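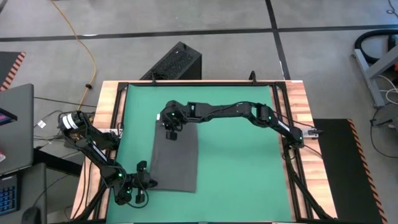 The dark gray cloth, lying flat on the green mat. It is slightly wrinkled.

Clamis All-Purpose Cloth, dark gray: review

Sold in packs of 2
Price paid: $20 at Ojala
Bought with my own money

I bought the Clamis cloths in January to replace a pile of kitchen towels that had gone thin in the middle. They have been in regular use since then, mostly for drying dishes and wiping counters, and sometimes as something to put under tools and parts on a workbench. This review covers the dark gray. Clamis also makes the cloth in a cream color and a rust color, and I haven't used either one.

For comparison I had two other cloths on hand, the Hilitz waffle towel and the plain flat-weave towel from Akov. Both cost less per cloth than the Clamis. They went through the same washing machine and did the same jobs.

What you get

The pack is a cardboard sleeve with the cloths folded inside it. There is no plastic except for the small loop that holds the tag on, and it snips off with scissors. The cloth is a plain rectangle. It has no printed pattern and no hanging loop, so if you keep your towels on a hook, you will need to sew something on or drape it over a bar.

The hems are folded and stitched all the way around. On one of mine the stitching was a little crooked on a short side. It hasn't come loose and I stopped noticing it.

The care instructions are on a paper insert and not on the cloth itself. I would have preferred a sewn label, as I threw the insert out and then had to go to the store page to check whether the cloths could go in the dryer. They can, on low.

First wash

Wash them before you use them. Out of the sleeve they have a finish on them that makes water bead up and roll around, and the cloth is close to useless for drying anything. After one wash it was better. After the third it was absorbing properly, and I don't think it has changed much since.

The dark gray sheds some color at first. I put an old white sock in with the first load and it came out a pale gray. The second load did nothing to a second sock. I still keep them with the darks.

Lint is the other thing to know about. The first trip through the dryer filled the filter more than I expected from two cloths. For a week or so I was finding gray fuzz on wine glasses. It tapered off, but if you mainly want something for glassware, there are better choices, and the Hilitz is one of them. It left almost nothing behind from the start.

Drying dishes

Once broken in, the Clamis is a good dish towel. One cloth will get through a full rack of dinner dishes for our household before it feels too damp to be useful. The Akov needs to be swapped partway. The Hilitz holds about as much water as the Clamis but it stretches as it gets wet, and I find a stretchy towel annoying on plates.

The weave is close enough that a fork doesn't snag in it. I did catch the corner of a box grater on one of them and pulled a loop out. I trimmed the loop and there has been no run.

It is a little stiff for getting down inside narrow glasses and bottles. The Akov, being thinner, is better there. I keep one by the sink for that.

Hung over the oven bar, unfolded, a damp Clamis is dry by morning. Folded in thirds it isn't, and it will start to smell by the second day. That is true of most towels this thick.

Wiping counters

It works, with a caveat. Wet it, wring it out well, and it picks up crumbs and coffee grounds and rinses clean under the tap. Wrung out poorly, it leaves streaks on a shiny counter. On a wood counter I didn't see any streaking, but I don't leave wet cloths sitting on wood anyway.

Grease takes hot water and dish soap, and sometimes a soak. I had one bad spot of cooking oil that was still visible after the normal wash. On dark gray it showed as a slightly darker patch. A soak of 15 minutes in hot water with a squirt of dish soap took care of it.

On a work surface

I had not planned on using them for this, but it is where one of the cloths has ended up most of the time. It makes a decent pad for small jobs. Screws and washers don't roll off it the way they do on a hard surface, and you can gather the whole thing up by the corners if you need the table back.

On a bare smooth tabletop it slides around. On top of a work mat it moves less, though it will still bunch up if you push something heavy across it. There is no rubber backing or anything of that kind and I wouldn't expect it in a dish cloth.

The color is both good and bad for this. Dark gray hides pencil marks, graphite and old stains very well. It also hides black screws. If you work with a lot of small black hardware, the cream would be the one to get. Against a green mat the gray cloth is easy to see, at least, and it doesn't get left behind when I clear up.

Folding and how it lies

This matters more to me than it probably should. The Hilitz never folds square, on account of the waffle texture, and it pulls to one side after washing. The Clamis has stayed rectangular. Corners meet when you fold it in half. I can fold it in half, then in half again, and it stacks in the drawer without leaning.

It does wrinkle. If you take it out of the dryer right away and smooth it with your hands it will lie flat, with some light creasing left in it. Leave it in the basket overnight and the creases are deeper and stay until the next wash. I don't iron towels. Someone who does would get a very crisp cloth out of this one, as I tried it once before guests came and it looked like something from a store display. It lasted until the first plate.

Shrinkage was small. I laid a washed one over a new one from a second pack and the washed one was shorter by a bit less than the width of my thumb. Side to side they were the same.

Wear

The hems are holding. The color has faded slightly, mostly along the fold lines, and you have to put an old one next to a new one to see it. There are no holes and no thin places yet. My old towels went thin after a couple of years, so it is too early to say the Clamis will do better.

The one with the pulled loop looks the same as it did the day I trimmed it.

What other buyers say

The store page at Ojala had 2,626 ratings when I last looked. I read through a few pages of them. The common complaint is the water beading up, and most of the people who wrote that seem to have stopped after the first wash. A few mention packs where the two cloths were slightly different shades. Mine match. Several people asked for a hanging loop, and I agree with them.

Compared with the others

Hilitz waffle towel: less lint, better on glass, soft from the first day. Loses its shape. Catches on forks and on rough fingertips.

Akov flat-weave towel: cheap and thin, dries very fast on the bar. Good for bottles, for covering dough, for lining a basket. Doesn't hold much water.

Clamis cloth: holds the most shape, dries a full rack, tough enough to use outside the kitchen. Slow to break in, linty at the start, costs more.

Complaints

No hanging loop. No sewn-in care label. The finish should be washed out before they are sold, or there should be a line about it on the front of the sleeve where people will read it. The price is high for two plain cloths -- I would have an easier time recommending them if the pack held one more.

Who should buy it

If you want one kind of cloth for most jobs and you don't mind washing it a few times first, the Clamis is a good buy. If you mostly dry glasses, get the Hilitz. If you go through a lot of towels and don't care how they look in the drawer, a stack of the Akov will cost you less.

I bought a second pack in the same gray. One of those is still in its sleeve, and the other went straight to the workbench.

Rating: 4 out of 5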